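Feb 16, 2012

Prirkum asks buyers to look under the heatsink before believing "fully refurbished"

Server refurbisher Prirkum today put out a plain-language checklist for offices and schools buying second-hand servers. It runs to nine points and fits on two sheets of paper.

The firm says the word "refurbished" has been stretched until it means very little. In its view, a wiped-down case and a new sticker are too often sold as a full service.

"We've all seen the ads," said workshop manager Geum-ok Chae. "Tested, certified, like new. Tested how? Ask for the sheet and see what comes back."

Prirkum went through 500 used-server listings from dealers before writing the list. Few mentioned thermal paste at all. The firm doesn't claim the sample proves much, and it concedes that it sells refurbished servers itself and has something to gain.

The checklist asks sellers to say whether the processor has been out of its socket, whether old paste was cleaned off, and which memory slots were tried. It takes a dim view of "miracle" pastes and their promised temperature drops.
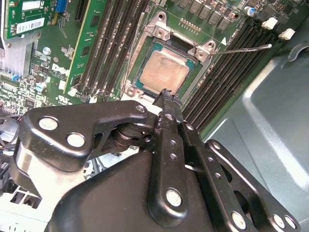 By Jin-sol Wang, for Prirkum

Old paste smeared thinly and unevenly over a heat spreader, as on the processor in this Dell server board, is easy to spot once the socket plate is up. A buyer looking at a closed case has only the seller's word.

Copies of the checklist are free at the Prirkum counter. A version for desktop computers may follow in March, if anyone finds this one useful.

Media contact: Seung-woo Hong, Prirkum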